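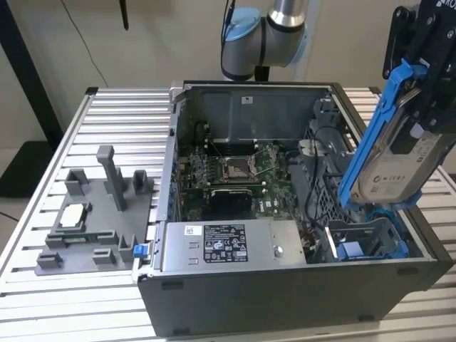
Yupin Chuensuk wrote to ask why the police can't just put a stolen thing on a shelf and hand it to the judge later. If an officer says it is the same thing, she wanted to know, isn't that enough?

It is usually not enough. A court wants to see a record of where an object has been and who has had it. The record is called the chain of custody. "Custody" means that someone is in charge of a thing and has to look after it. Each person who takes charge of the object is one link in the chain.

What counts as evidence

Evidence is anything that helps show what happened. A shoe, a letter, a phone and a piece of broken glass can all be evidence. So can things too small to see without a microscope, such as fibers from a coat.

An object does not become evidence by looking important. It becomes evidence when an officer decides it may help answer a question in the case, and collects it according to the rules.

Step 1: Before anything is moved

The officer photographs the object in the place where it was found. Then the officer writes down the place, the date, the time and the case number. Clean gloves go on before the object is touched, and they are changed between objects. Without the change, a hair or a little dust could travel from one thing to the next.

Step 2: Packing and sealing

Different objects need different packages. Damp clothing is dried first and then goes into paper, as plastic traps water and mold can grow. Small, dry things may go into plastic bags. Liquids go into containers with tight lids.

The package is closed with evidence tape. This tape tears into bits when someone tries to peel it off, so an opened package cannot easily be made to look closed. The officer signs across the tape, half on the tape and half on the package.

Step 3: The label

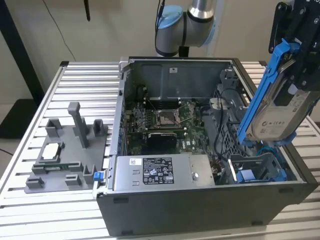

A label has to describe the object well enough that a stranger could pick it out from others like it. "One computer" is a poor description. The label should give the kind of object, the color, the maker's name if there is one, any number printed on it, and its condition. Condition includes what is missing. For a desktop computer like the one lying open on its side here, the officer would note that the side panel is off and that the memory slots are empty. If a memory module were in one of those slots a year later, the label would show that something had changed.

Each package also gets its own number. In the town of Kaewkla, the evidence room uses a program called Zillik, which prints the number as a bar code. On Monday, April 8, 2019, the room held 1,523 packages. Of these, 829 were waiting for a trial and 616 were waiting to go back to their owners. The rest belonged to cases that were still being worked on.

Step 4: Signing in and out

The evidence room is locked, and only a few people may enter. When a package leaves, the log must show four things: who took it, when, where it was going, and why. When it comes back, the log is signed again.

Suppose a glove is sent to the Takura laboratory in November. The driver signs for it. The scientist who receives it signs next

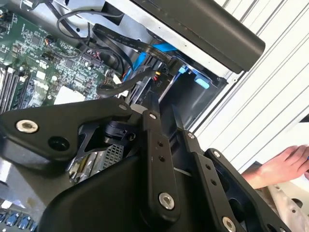 and checks that the seal is whole before cutting the package open. The cut is made in a new place, away from the old tape, and the old seal is left alone. After the test, the scientist closes the new cut with fresh tape and signs that too. The package now carries two seals, and both stay on it.

What happens if a link is missing

A gap in the log does not prove that anyone cheated. It means no one can show where the object was during that time. A lawyer may point this out, and the judge then decides whether the object can be used in the trial — and if it can, the jury may still be told about the gap.

When the case is over

Some evidence is returned to its owner, who signs for it. Some is destroyed, with a witness present. For very serious crimes it may be stored for more than 55 years. The last line of the log says which of these was done and on what date.

Words to know

Chain of custody: the written record of everyone who has been in charge of an object.
Log: a list of events in the order they happened.
Seal: a closure that shows whether a package has been opened.
Witness: a person who sees something happen and can tell a court about it.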